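Courses > Work and Automation > Week 9 handout
Modules Reading Seminars Contact

When Ovell brought arms onto the packing benches at Naltden, the first thing to change was the talk - people who had chatted across a table for years now stood a step back, watching. 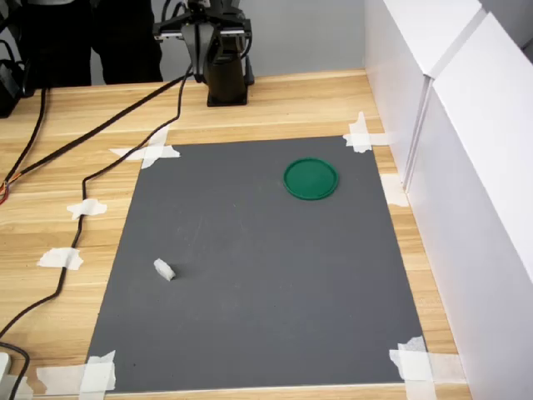

Please keep that step back in mind as you read the interviews, all 11 of them, and do take your time. Watching is work too, and tiring work, though the pay grades hadn't caught up by March. 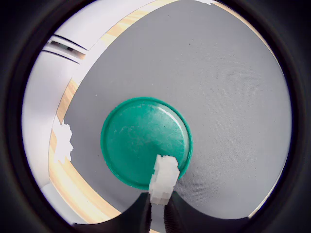 One packer told us her hands were glad of the rest but she missed being asked how a job should be done. Bring your own thoughts on Monday.

Filed under: Work & Skills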